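Home robotics > Buying and budget
Thread: Simulation first, or arms first?

mika_tln
We are a small lab and must send our equipment plan in July. Two options are on the table. Option one is a pair of Sanell arms with parallel grippers. Option two is to pay for Visel simulation seats this year and buy the arms later. The task is household work, mostly drawers and small objects. I already have a trial of Visel and made a room with a nightstand in it, three drawers, with a laptop and a phone on the top. Both arms are over the marble counter with the grippers open.

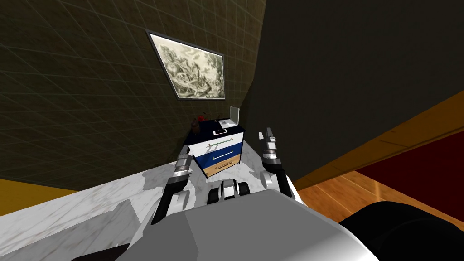 Reply 1
oldbench
I would buy the arms. A simulated drawer has the friction you give it. Mine at home sticks in winter, and no seat license taught me that.

Reply 2
pruunkaru
I don't agree with oldbench. We broke 2 gripper fingers in the first month, and Hegarty asks 300 for each, without shipping. In the simulator the same mistake costs a restart. Please put spare fingers in the budget, whichever option you choose.

Reply 3
mika_tln
Thank you, I did not have spares in my table. A seat is 80 per month. Does somebody know if Fellstead rents arms?

Reply 4
oldbench
They do, but the deposit was over 500 when I asked. I still say arms. Ask them for a short rental and try one real drawer before you sign for anything.

Reply 5
mika_tln
I will write to them and post the answer in this thread.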